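Jirkell Bench Guide
Section 6: Running the two-arm trials in simulation

Read section 5 first if you have not yet installed the Brurnent scene pack. The steps below assume it is on your machine and that it opens without errors.

6.1 What this section will and won't give you

By the end you will have a success rate for a two-arm policy on the stick task. It will be a number from a simulator. The original Donati write-up treats that number as if it told you how the policy would behave on a real bench, and we have never been able to back that up. Use it to compare one policy with another on the same settings. Be careful with anything beyond that.

6.2 Setting the scene

1. Open the scene pack and choose the table room. Leave the walls, the shelf and the door switched on. The policy was trained with them in view, and hiding them changes the score.

2. Load the block and the coloured sticks. Let the physics settle before you touch anything else.

3. Send the first arm to its ready pose, gripper down over the orange block and fingers open.
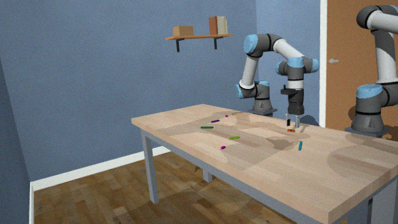 Credit: render by Dineo Steyn, Binbridge lab. Free to reuse with credit.

4. Check that no stick has sunk into the tabletop or is floating above it. If one has, reset. Don't nudge it by hand, as the nudge is not saved in the log and your trial can't be repeated.

5. Write down the random seed. The log is supposed to do this for you. In version 2 it sometimes records the seed from the previous run.

Note: The colours are there for the people watching. We shuffled them across 200 trials and saw no change we would be willing to put in a paper. The Donati authors say colour helps. They don't say how they tested it.

6.3 Running a batch

6. Set the batch to 800 trials. Smaller batches finish before lunch and are tempting for that reason, but the score wanders too much to rank two policies that are close together.

7. Turn off "retry on drop". It is on by default. With it on, a policy that drops the block and picks it up again is scored the same as one that never dropped it, and we suspect some of the published results were made this way.

8. Start the batch and leave the machine alone. Moving the viewer window during a run slows the physics clock on some graphics cards.

Caution: Do not stop a batch early because the score looks good. If you have to stop for another reason, throw the batch out and start over with a new seed.

6.4 Checking with the wide view

The score counts a trial as a success when the block's centre ends up inside the target zone. It knows nothing of how the block got there. Before you trust a result, pull up the wide-angle view for a sample of trials and look at the grippers themselves.

9. In the viewer, choose Camera, then Wide. Straight edges will bow, so don't try to judge distances from this view.

10. Look at both grippers together. One will be near the bottom of the view and the other will hang in from the top. Note whether each is open or closed.

11. Mark any trial that scored a success while the gripper fingers passed through the block or the table. We call these ghost grasps.
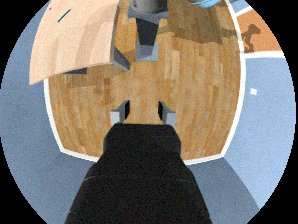

Zoi Panagiotou disagrees with us on ghost grasps. Her comment on the May draft was that they should stay in the total, as every policy gets the same free ride and taking them out by eye only lets your own preferences in. She would sooner see the contact settings fixed and the whole batch run again.

She may be right about the eye. We still report both totals, with and without, and we ask that a second person do the marking without being told which policy they are looking at. The contact settings are covered in section 8. Stiffer contacts cut down on ghost grasps and bring in jitter, so you are trading one fault for another.

6.5 Reporting

12. Give the seed, the batch size, the retry setting and both totals. A percentage with none of these beside it can't be checked.

13. Keep the raw logs. A full batch takes up 900 megabytes, mostly contact data, and the contact data is the part people delete first and then need.

14. If your score beats the one in the Donati paper by a wide margin, go back to step 7 and check the retry setting again.

Next: Section 7, Changing the gripper model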